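Demonstration gathering (hand-held)

Demonstration gathering is how a learning robot gets its examples: a person does the job with a hand-held gripper, and the recordings become training material. I first tried it at Astutstead with Farhad Zarei, who is far more patient than I am!

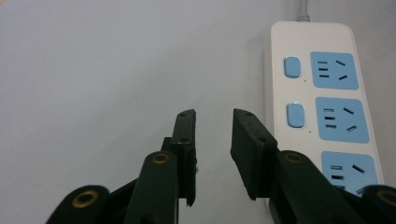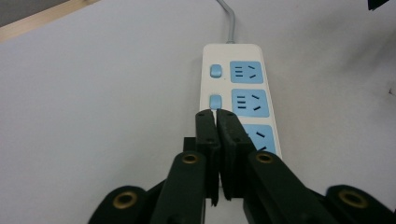 Fingers open in the first, nearly closed in the second, and the same sort of white strip with blue sockets in both.

How much is enough?

We aimed for 444 examples in our Gedier set and I got carried away - it ended up at 564. Ga-eun Yook likes sessions of 30 minutes, and my wrist agrees with her.

See also: Gripper; Teaching by hand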